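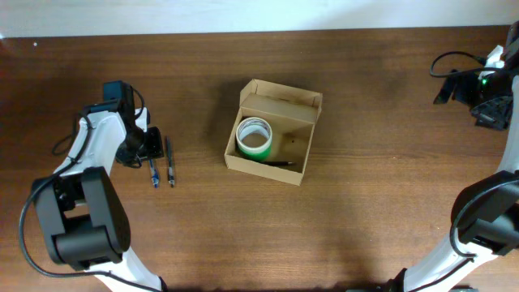
Veltonard: como se reconstruiu a missão do porto

Belmiro Neves desenha níveis no estúdio Ekmont e foi responsável por Dullport, a quarta missão do jogo de ação furtiva Veltonard. A atualização publicada a 2026-03-11 altera a planta da missão, as rotas das patrulhas e o sistema de alarme. Falámos com ele por chamada de voz, com Tiago Morais, programador de inteligência artificial, presente na segunda metade da conversa.

A versão original tinha 2 entradas para o armazém central, ambas no piso térreo. Segundo Neves, os registos de jogo mostravam um uso muito desigual. "A porta norte ficava fora do cone de visão de todos os guardas durante a troca de turno. O jogador esperava atrás da grua, atravessava o cais e entrava. O resto do mapa não era usado."

A nova planta acrescenta um acesso pelo telhado e fecha a porta norte até ser desligado o quadro elétrico da alfândega. O cais foi encurtado em 70 metros. "Era espaço de travessia sem decisões. Retirámos dois contentores e a torre de vigia, que só servia para tapar o carregamento da zona seguinte."

A malha de navegação da missão passou a ter 2,364 polígonos, um valor que Neves considera alto para uma área deste tamanho. A causa são as passadeiras metálicas do piso superior, que exigem ligações manuais em cada escada. Nas primeiras compilações, os guardas paravam no último degrau e ficavam a rodar sobre si próprios.
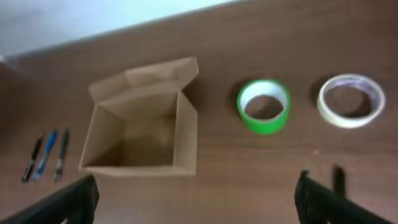

Patrulhas e alarme

Tiago Morais reescreveu o comportamento dos guardas. Na versão anterior, cada um seguia uma rota fixa e voltava ao ponto inicial depois de uma investigação. Agora retoma a rota no nó mais próximo. "O regresso ao início criava uma janela previsível. Bastava atirar uma garrafa e contar os segundos."

O alarme tem 6 estados, do repouso ao encerramento do porto. A transição entre o terceiro e o quarto depende da comunicação por rádio, que pode ser interrompida. Se o operador estiver inconsciente, o pedido fica em fila e é transmitido quando outro guarda ocupa o posto. Morais admite que esta regra não está explicada no jogo: "Há uma linha no diário da missão, mas só aparece depois de se ouvir a conversa na cantina."

Rakena, a contrabandista que o jogador tem de localizar, deixou de estar sempre no escritório. A posição é escolhida no carregamento da missão, entre o escritório, a casa das máquinas e o porão do cargueiro. As gravações guardadas antes da atualização mantêm a posição antiga até a missão ser reiniciada.

Continua por corrigir uma falha de colisão junto ao guincho do cargueiro, onde um corpo largado pode atravessar o convés. A correção está prevista para abril, juntamente com a revisão das legendas. Neves não confirma se as restantes missões vão receber o mesmo tratamento. "Dullport era a que tinha mais relatórios abertos. As outras ainda estão a ser medidas."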